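**November 30, 2025: bench cover, tape drawer, tray**

Finally got to the bench today. The old cover had been on since August and was so stiff with glue that you could have stood it up in the corner, so off it went. I had a piece of the green cloth left on the bolt from the Fastbridge order and it fit with a hand's width to spare on each side. I ironed it first (well, I ironed most of it, then the iron hit its auto shutoff and I lost patience).

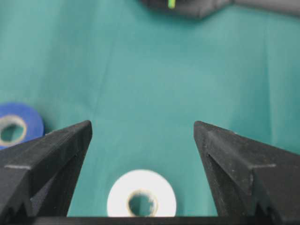
The cloth question has come up so many times that I'm writing my opinion down once and for all. White shows every pencil mark, black eats small screws, and the gray we had before made everybody sleepy. I went with the teal-green because it's matte and easy on the eyes under the lamps, and so far I love it! It does hold a crease, though. There's a faint diagonal one that my ironing left behind, plus a little upright wrinkle over to the right, and I'm going to let those hang out on their own for a week before I drag the iron out again. If you're cutting fabric on it, put the mat down first, please. The bolt is almost finished and Domow takes forever to ship.

Next job, the tape drawer. I pulled everything out and it was worse than I thought: rolls with the end stuck down so hard I needed a blade, two with the core crushed flat, and one of the Yap rolls that had gone gummy all down one side. Those are in the trash. I kept what still peels cleanly and wiped the drawer out with the orange cleaner, which means the whole corner smells like a fruit stand now. Sorry!

The stock number for the plain colored rolls is 3547, in case anyone else ends up doing the reorder. Tandell sells them in boxes of 16, and I'd rather get one box and use it up than have another drawer full of fossils.
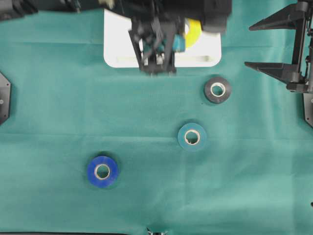
**Kept by:** the bench tech (materials and supplies)

Color plan, while I still remember it. Black is for bundling cords and for anything that goes back on the shelf as is. Teal is for jobs in progress, and yes, I know, teal tape on a teal-green cloth, I noticed about one second after I put it down. The pale core helps a bit, but I might swap that color out on the next order. Royal blue is for finished work waiting on pickup, and that roll you can spot from the doorway, so no complaints there. Yellow means "ask me before you touch it" and it lives in the white tray.

About the tray: it stays on the bench. I want one spot for tape that's in use so it doesn't wander off to the sink again. Rolls lie flat in it, hole up, and the end gets folded over on itself before you put it back. I'd like the other colors to end up in there too if they'll fit. Haven't tried it with all of them yet.

Still to do:

- trim the back edge of the cloth, it's fraying a little
- cut 300 mm strips of the black and hang them by the cord hooks
- new label for the drawer (the old one still says "misc brushes")
- measure the second bench, I wrote down 700 mm deep and I don't trust it
- find out who has the good scissors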